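Out and About > Visits > Autumn > Open day at the Prakuvbridge basket works

Print this page | E-mail to a friend

I had been meaning to go to the open day at Prakuvbridge for years, and every November something got in the way, usually my sister's birthday. This time she came with me, so that settled that. We took the slow train out on 4th November with a flask and a bag of cheese scones, and walked up from the station along the old mill stream, which was running high and brown after all the rain.

The works belong to the Vasić family firm, and you come in by the side gate, past the willow sheds. The smell is the first thing, sweet and a bit like wet hay, and my sister said it reminded her of our grandfather's allotment (I would have said his coat, but we have never agreed on smells). Tickets were on a table by the door and there was a very welcome tea urn going.

Our guide was Nataša Bošković, who has been there long enough to remember when they made nothing but potato hampers. She took us through the soaking room first and explained how the willow is sorted by length and left in the tanks until it will bend round your thumb without complaining. They used to sell to every greengrocer in Fedlow. Now it is mostly log baskets, picnic hampers and the odd cradle, and they turned out 3,648 pieces last year, not counting repairs, with a good many going to a garden shop in Rididel.

After that came the part I enjoyed most, the long room where old and new weaves are put out for visitors to handle. Willow, cane, rush, paper cord and the synthetic sorts are all side by side, and nobody minds how long you stand there turning things over. 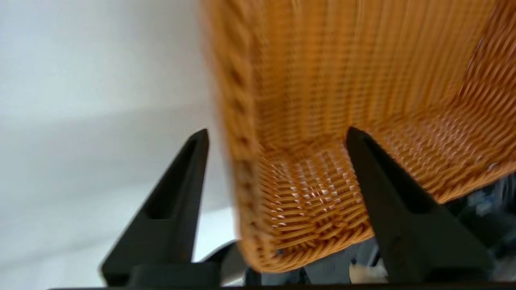 Synthetic rattan, woven close, with a thick braided rim.

I will admit I went in rather snooty about the man-made stuff, having once owned a garden chair that unravelled from the arms down. Nataša was much more generous. She said a border is a border whatever it is made from, and that a badly finished one will let you down in willow just as quickly. She showed us how the ends are tucked under and drawn tight, and then let my sister have a go, which took a good deal longer than it should have and ended with a plaster.

Lunch was soup and a roll in the packing shed, and very good soup it was, leek and something. We shared a bench with a couple who had driven over to have a chair reseated and were making a day of it, and we had a long talk about whether rush seats ought to be damped in the summer. They thought yes. I am still not sure.

The afternoon session was a short class with Biljana Yordanov, who teaches the beginners, and I was glad I had booked ahead.

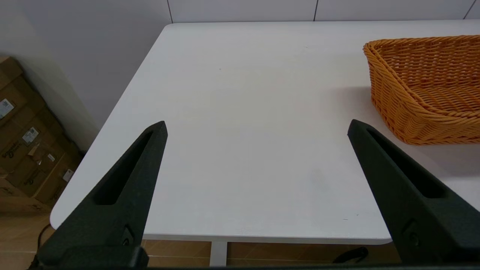

Biljana's advice was to get the base right and be patient with it, as everything that goes wrong further up has usually started there. She has a lovely calm way with people who are all thumbs. My own base came out closer to an egg than a circle, and I was allowed to take it home in a carrier bag along with enough rods to carry on. It is on the kitchen windowsill now, drying out, and I shall have to soak it again before I can do anything more.

We came away at dusk with a small bread basket each and just missed the train, so there was time for a pot of tea at the station café. Classes run through the winter at 24 pounds, materials included, and the works shop is open most mornings. Wear shoes you don't mind getting wet, and if you want the soup, go in early.

Recent visits
A morning at the Fedlow apple store
Rididel lock and the pump house
Two pottery kilns and a very long lunch
The bell foundry, at last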